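gripper width jumps when I replay demos

lclegg
Replaying handheld gripper demos through the Nedach planner and the width signal spikes on nearly every one. Power strip task, 102 episodes. Poses look fine, it's just the width!

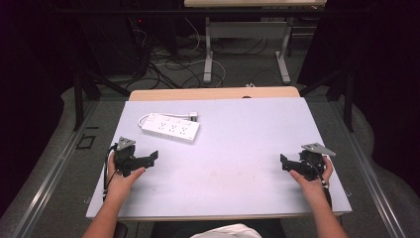
I'm on the 4 ms filter right now and tried 6, no change.

foulkes_fan
Timestamps. Resample before you filter.

wisol829
Disagree, I'd look at the tag detection first. White on white killed mine.

lclegg
Ok, resampling tonight, will post plots.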